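Despina Sotiropoulos has run the stop-smoking clinic at Skostanik for six years, and most of her working day goes on dosage. Patients tend to ask about willpower. She asks them how soon after waking they light the first cigarette.

"Under half an hour, I start with the stronger patch," she says. "Over that, I look at the daily number as well."

The patch gives a slow, steady level of nicotine. Gum or lozenge is added for sudden cravings. She finds that most people chew the gum too fast and swallow the nicotine, which then does little except upset the stomach.

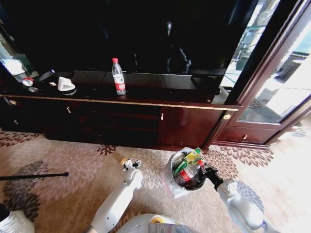 Water bottle and cup on the cabinet under the television.

Her advice is to chew until the taste is strong, then rest the gum against the cheek. Coffee and fruit juice should be avoided for 15 minutes beforehand, as acid reduces uptake.

Talha Virk, 34, came to the clinic in January. He had stopped using patches after 2 weeks on an earlier attempt.

"I felt fine, so I took them off," he says. "By the weekend I was buying packets again."

Sotiropoulos kept him on the full course and stepped the dose down in stages.

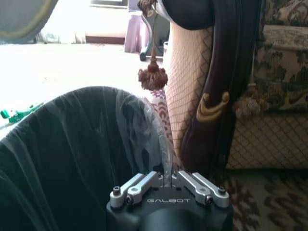

Gripper with silver finger linkages on a black GALBOT base.

Virk still carries lozenges. Sotiropoulos has no objection, and will review the dose at his next appointment.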